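Notebook, cloth handling station – October
Entry by Kianoush, read by Nasrin

Hand grippers 1 and 2, service and pad check

Started 8:30. Yesterday Umut wrote that gripper 1 lets thin cloth slide when he pulls at a corner, and that gripper 2 is fine. I took both to the bench before anybody needed them.

Gripper 1, left arm: pad screws were loose, one of them almost by two turns. I removed the pad, cleaned the back side and the seat with alcohol, and mounted it again with the short screws from the Kinalum box. Please do not use the longer ones from the drawer, they touch the bottom of the hole before the pad is tight. Right arm: screws good, I only checked them.

Bushings: no play that I can feel in gripper 1. In gripper 2 there is a very small play on the right side. I did not change it. We have one spare set left and I prefer to keep it until the play is worse. Ardalan, can you order from Trika, same part as last time?

Closing force at the pads, measured with the small spring scale, three pulls each time. Gripper 1 before the work: not repeatable, I did not write the values. After: the three pulls agree well. Cycle counter of gripper 1 was at 1182 when I opened it. I did not reset it, so the next service should be counted from this number.

Then I went to the table for the cloth check. I used the ginkgo sheet, because it is thin and a little shiny and the plain cotton forgives too much.

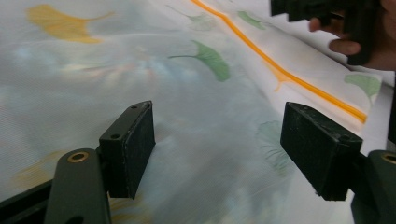
Gripper 1 open over the ginkgo sheet, dark blocky object, probably part of another gripper, held at upper right.

The pad faces have light scratches and dust. I wiped them after the check and the dust went off, the scratches stay. For me they are not deep enough to matter, but I would like a second opinion from Nasrin.

Result with gripper 1: 30 picks on a fold, two slips, both when I took less than half of the pad width. With full pad width no slip. Result with gripper 2: I made only a few picks, no slip, then the table was needed.

Open points
– Pad faces: try the thin rubber from Clusero on one pair only, so that we can compare.
– The opening stop of gripper 1 is maybe too wide now. It closes a bit late compared to gripper 2. To be checked with the feeler gauge, I could not find it today.
– Write the screw length on the drawer.

Note from Nasrin, 14:10: I looked at the pads. Scratches are OK, leave them. The feeler gauge is in Manouchehr's toolbox, second tray.

Tomorrow I continue with the opening stop.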